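El botiquín también caduca

Confieso que abrí el botiquín de casa buscando una tirita y acabé sentada en el suelo del baño, una hora después, rodeada de cajas. Había un jarabe para la tos que vino con nosotros en la mudanza, unas gotas para los oídos de no sé quién y una venda elástica que ya de elástica tenía el nombre. Y guantes, muchísimos guantes, todos de la talla que no usa nadie en mi familia.

Llevo años escribiendo sobre primeros auxilios para gente de a pie y mi propio botiquín era un desastre. Así que en abril me apunté a un curso de fin de semana en el centro cívico de Lulari, en parte por vergüenza y en parte porque mi última formación era de cuando todavía se nos decía que pusiéramos mantequilla en las quemaduras (bueno, eso lo decía mi abuela, pero casi).

El curso lo organiza Adton, una escuela pequeña que da clases a monitores de comedor, socorristas de piscina y despistados como yo. Cuesta 40 euros, bocadillo aparte, y son 6 horas repartidas en dos mañanas. La primera se va casi entera en la reanimación. Si nunca lo habéis hecho, os aviso de que cansa una barbaridad. Yo creía estar apretando fuerte y el muñeco ni se inmutaba. Brazos rectos, hombros encima de las manos, el talón de la mano en el centro del pecho y dejar que el pecho suba del todo entre una compresión y la siguiente. Lo de dejar que suba se me olvidaba todo el rato.

Luego vino el desfibrilador, que a mí me imponía muchísimo respeto. ¡Qué tontería! Lo enciendes y te va hablando. Te dice dónde van los parches, te manda apartarte y decide él si hay que dar la descarga. Lo que sí me llevé apuntado es que conviene secar el pecho antes de pegar nada, y que mientras uno va a buscar el aparato otro se queda comprimiendo y el móvil se pone en altavoz con el 112 al otro lado.

La segunda mañana tocó atragantamientos, hemorragias y quemaduras. En los atragantamientos, si la persona tose con fuerza, se la anima a toser y no se le dan golpes. Parece fácil hasta que tienes delante a un niño colorado y a tres adultos gritando. Para las quemaduras, agua corriente templada tirando a fresca, durante bastante más rato del que apetece estar de pie junto al fregadero, y fuera anillos y relojes antes de que se hinche la zona. Ni hielo, ni pasta de dientes, ni la dichosa mantequilla.

Vuelvo al botiquín. Después de vaciarlo entero lo he rehecho en una bolsa de tela con compartimentos, de una marca que se llama Kereama y que me costó 19 euros. No hace falta gastarse eso – una caja de galletas limpia sirve igual – pero a mí me gusta ver las cosas de un vistazo. Dentro llevo gasas estériles, suero fisiológico en monodosis, esparadrapo, vendas, tijeras de punta roma, pinzas, una manta térmica, tiritas de varios tamaños y guantes, ahora sí, de mi talla. Los medicamentos van aparte, en un armario alto y seco, con su caja y su prospecto. El baño es mal sitio para guardarlos por la humedad, y yo los tenía justo encima de la ducha.

Para no volver a las andadas uso Rakance, una aplicación bastante fea donde apuntas lo que tienes y te avisa un mes antes de que caduque. Hay quien se apaña con un papel pegado por dentro de la tapa y me parece estupendo. Lo caducado lo llevé a la farmacia, al contenedor que tienen para eso, y la farmacéutica me miró la bolsa con una cara que prefiero no describir.

Otra cosa que he cambiado es la lista de teléfonos. La tenía en el móvil, bloqueado, con huella. Ahora hay una hoja en la nevera con la dirección completa de casa, piso y puerta incluidos, las alergias de cada uno y lo que toma mi madre para la tensión. Cuando te pones nerviosa se te olvida hasta tu código postal, os lo digo por experiencia.

Me queda pendiente el botiquín del coche, que de momento consiste en un paquete de pañuelos y un caramelo pegado a la guantera. Y repetir el curso dentro de 2 años, que es lo que recomiendan en la escuela, aunque yo creo que me apuntaré antes, porque ya noto que se me va el ritmo de las compresiones.

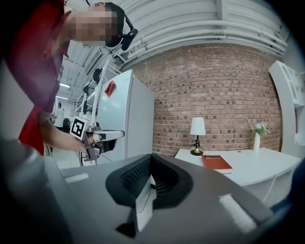
Camiseta roja y manos ocupadas, en las dos fotos.

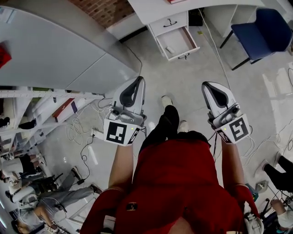

Texto: Redacción de Salud y Hogar
Publicado el 1/6/25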